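How do you teach a two-handed robot to set a big curved shell down in a tote?

Perla Rosales
Hi everybody, first post here, so please forgive the length! I help coach the after-school robotics club at Vodham, and this semester the kids voted for the sorting project over the maze project (it wasn't close). We're headed for the Postimden student showcase in April, where each team gets 20 minutes of floor time to move molded parts from a shelf into a tote. We record the kids driving the robot by remote control, then train on the recordings using Bornum, the software the district already had on its laptops.

The small-part practice has been going along pretty nicely. We started the newer students there so they could get used to working from the close-up views before they had to think about two arms at once, and a couple of our quietest kids have turned out to be wonderful drivers.

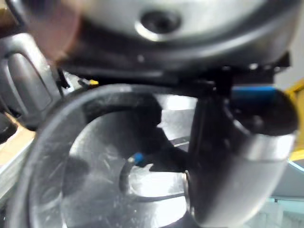 Wrist view, with the clear plastic right up against the silver finger.

The big black shells are another story. They're long and curved and shiny, and whichever hand takes one, the shell ends up covering a good part of what the head camera can see. The kids doing the driving say they can line up the first half of the move just fine, and then they're guessing about where the bottom edge is when it gets to the tote. I tried it myself one afternoon and I was worse than any of them.

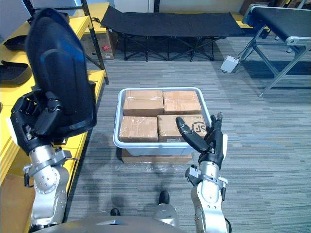
The other thing I should mention is that our drivers all have their own style. One of them swings the shell over in a big lovely arc, one creeps along, and one likes to stop halfway and change her mind. I didn't want to squash anybody's creativity, so we kept all of it. We have 30 recordings for this one task so far, and when we run the trained version it goes a little way in one style and then seems to switch to another, usually right above the tote, where it dithers and then lets go too early.

So I have two questions, I guess. Should we be making everyone drive the same way, even if it takes some of the fun out? And what should the free hand be doing all this time? Our kids mostly leave it open and hanging in the air, wherever it happened to be. Any advice is welcome, and please use small words, I'm a retired music teacher! 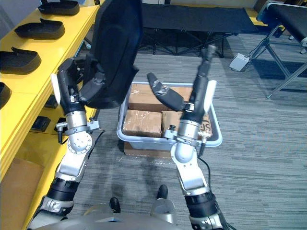 Noreen Geraghty
Perla, welcome, and what a nice project for a club to take on! We went through very much the same thing two seasons ago with curved fender pieces, so let me pass along what helped us.

Yes, I would pick one way of driving. I know it feels a bit mean, but you can let the kids hold a little contest for whose way becomes the club's way, and then everyone learns it. Ours came up with a path you could say out loud - grip by the rim, lift, pause, turn, lower, let go - and they chanted it while they drove. Keep that pause in the same spot every time. Don't throw out the older recordings, just put them in a separate folder and train without them first.

For the shell blocking the view, try having the driver tip it a little before it comes over the tote, so the lower edge comes into sight before it goes down. It's slower. With 20 minutes on the floor you can afford slower.

As for the free hand, give it a home. It can be raised or down by the side, that part is up to you, but it should be the same in every recording. If it wanders around, the training picks up the wandering as if it mattered.

One more thing, and this one cost us a month: vary where the tote sits, but only by a little at first. We moved ours all over the room on the first day and learned nothing from it.

Perla Rosales
Noreen, thank you so much, I read this out loud at the start of club and they went straight to arguing about the chant, so you've made some friends here. We went with the right hand doing the lifting and the left one staying up with the fingers open. Does that sound like a reasonable home position, or is it too close to the shelf? I keep going back and forth on it.

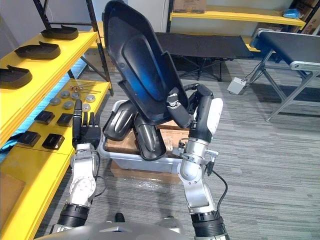 Mac an tSaoi
Too close to the shelf if you ask me. Bring it in toward the body. Also check that Bornum is saving the wrist views along with the head view, on our setup it only kept the head one until we changed it in the recording options.

Noreen Geraghty
I'd second the wrist views, I should have asked that first! On the hand I'm a bit softer. If the kids can run the whole move 4 times in a row without it brushing anything, I'd leave it alone and spend the time on the letting-go part. Have them wait a full breath after the shell is down before they open the fingers. Early release is nearly always a hurried driver, in my experience, and the robot only copies what it was shown.

Perla Rosales
Mac an tSaoi, you were right, the wrist box wasn't checked. Oh dear. So we're starting the recordings over, with the chant. Our building went up in 1912 and the wiring lets us charge one thing at a time, so it'll be slow going, but I'll come back in March and tell you how we're doing.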